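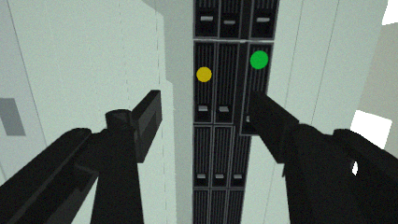 What made the right arm keep pushing after it touched the module?

The contact stop was being read from a stale force value. Cantero held the last good sample when the gripper driver missed an update, so the motion controller saw no rise in force and carried on to the end of the planned approach.

Notebook, rack swap task, simulated cell
September 26, 2023

Ran the module pull sequence in Planden again this morning with the new approach speeds. Goal was to get through the full set without a manual reset before we send anything to the real cell at Prerico. Did not get there. Run 3 stopped on a joint torque limit in the right arm, and the module it was supposed to grip had been pushed back into its slot by the fingertip.

Sequence up to the stop, from the log:

Right arm leaves park and moves to pre-grasp. Normal.
Gripper opens. Trodex driver reports open.
Approach starts at the slow speed. Normal.
Driver misses an update. No warning raised.
Fingertip touches the front of the module. Contact shows in the physics log, no change in the force value Cantero is using.
Approach continues for the full 7 mm of overtravel.
Wrist joint goes over its torque limit and the arm holds position.

The torque limit did its job but it is the last thing in line and should not be what stops us. On the real arm that much push would mark the module face and might bend a handle. The contact stop is meant to trip well before that.

First thought was that the approach was off to one side and the finger had caught the neighboring module. Replayed it with the target frames drawn and the lateral error was small. The modules are packed close enough that a finger can still land on a face frame when it should go under the handle, so I am leaving the lateral check on the list, but it is not the cause of this one.

Second thought was the contact settings in the simulator. Changed the stiffness both ways and the stop failed the same way each time, at the same point in the approach. Put the settings back.

Then plotted the raw gripper force next to the value Cantero passes on. Raw value climbs at contact. The passed value is a flat line that begins before contact and runs until the arm holds. So the sample is being kept and re-sent with a fresh timestamp. That is why the staleness check in the motion controller never fired. It only looks at the timestamp, and the timestamp was always new.

Went back through the earlier logs. Run 2 has the same flat stretch, shorter, and it ended before contact. We passed that run. It should be marked as not valid in the sheet. 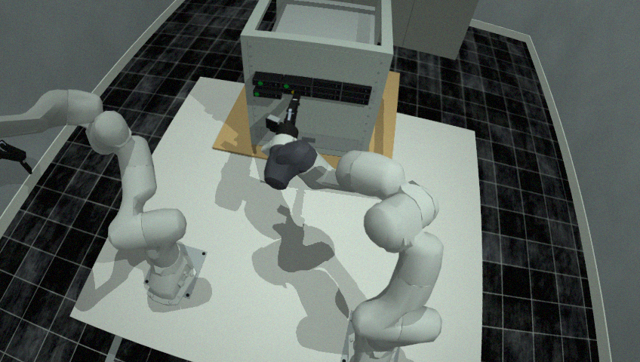 Recovery from a held arm needs more care than we have been giving it. The reset script sends both arms to park together, and it does that without asking where the fingers are. With the right arm reaching up and its fingers ending just below a module, a straight joint move to park can sweep the gripper across the front of the rack. The arm has to back out along the approach line first and only then fold down. The left arm has a separate problem. It is bent well away to the left, which keeps it clear of the rack, but its gripper ends up past the edge of the white platform and over the black tile. The keep-in volume in the config stops at the platform edge, so that pose should have been rejected and was not. The check covers the elbow and forearm only. The gripper links were never added to it.

That second item is a safety matter for the real cell, where people walk along that side. Nobody should be running the left arm there until the gripper links are in the check. I have put a note on the cell page saying so.

Changes made today:

Cantero now keeps the source timestamp from the driver. It no longer writes its own.
Motion controller stops the approach if the force sample is older than 4 ms.
Overtravel cut from 7 mm to 2 mm.
Reset script backs the right arm out along the approach line before anything else moves. If the back-out fails it stops and waits for a person.
Gripper links added to the keep-in check for both arms.

Reran with the same seed after the changes. The missed update came at the same place and the controller stopped the arm before contact with a stale sample fault. That is the result I wanted. The gripper stayed open, back-out worked, and the park move went through for the right arm. The left arm park pose is now rejected at startup, as it should be, so the script will not run both arms until somebody teaches a new one. I ran the right arm alone with the left one disabled in the config.

Then tried it with driver updates blocked by hand during the approach, during the grip and during the pull. Approach and grip both stop cleanly. During the pull it also stops, but it leaves the module partway out with the fingers still closed on the handle, and the back-out move then drags the module along. Need a separate case for that. For now the script refuses to back out if the gripper is reporting closed.

Still open:

Why the Trodex driver misses the update at all. It happens close to the gripper open command every time, so I would look at the command queue first.
New park pose for the left arm, inside the platform edge, gripper included.
Recovery when a module is partway out.
Lateral check on the approach.
Mark run 2 as not valid.

Configs and logs are in the usual folder under today's entry. The old reset script is still there with "old" in the name. Please don't use it.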